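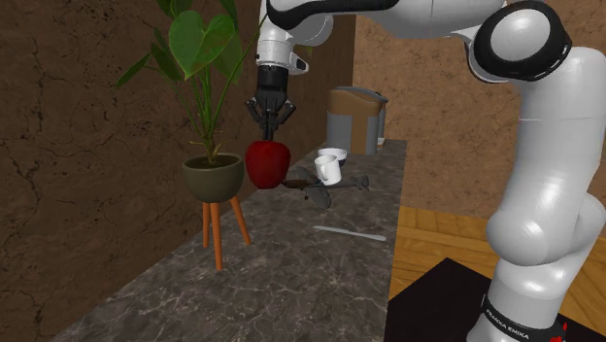
Potted plant and apple on the stone counter

RILSIDE ALLOTMENT AND ORCHARD ASSOCIATION
Minutes of the General Meeting held on 24/09/2018 in the Kershaw Room

Present: Olga Vieira (Chair), Martim Paiva (Secretary), Margarida Carrilho, Aníbal Arruda and 24 members.
Apologies: Lurdes Arruda.

1. Minutes of the previous meeting
The minutes were agreed as a correct record and signed by the Chair. Under matters arising, it was noted that the lock on the Poslow Lane gate had been replaced and that new keys could be collected from the Secretary.

2. Water supply
Mr Arruda reported that the standpipe beside the lower plots had lost pressure on several occasions during the summer. The contractor, Nollora, had inspected the pipe and quoted £505 for replacing the worn section. Members asked whether the work could be combined with the moving of the second water tank. Mr Arruda was asked to obtain a revised price.
Resolved: that the repair be approved up to the sum quoted, and that the moving of the tank be considered separately.

3. Plot rents
The Chair proposed that rents be held at their present level for the coming year. Mr Paiva reminded the meeting that three plots remained in arrears and that a second letter had been sent to each tenant. One member asked that payment by instalments be allowed. The proposal on rents was carried. The question of instalments was deferred.

4. Orchard
Ms Carrilho presented her report on the fruit trees. Canker had been found on two of the older apple trees in the top row, and the affected branches would be removed over the winter. Members were asked to clear windfalls from the paths and to leave diseased fruit out of the shared compost bays. Red apples for the autumn table were to be handed in at the hut, with the variety written on the bag where known.
Resolved: that Ms Carrilho obtain prices for replacement trees on dwarfing stock.

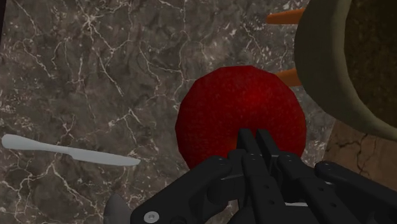 5. Bonfires
Two complaints had been received from residents of Poslow Lane about smoke in the early evening. The Secretary would reply to both. Members were reminded that fires are permitted only from November onwards and must not be left unattended.

6. Any other business
Mr Arruda asked that the hedge by the car park be cut before the next delivery of manure. Agreed. It was further agreed to order 500 seed envelopes for the spring exchange.

7. Next meeting
To be held in November in the same room. The Secretary will circulate the date with the agenda.

Signed: Martim Paiva, Secretary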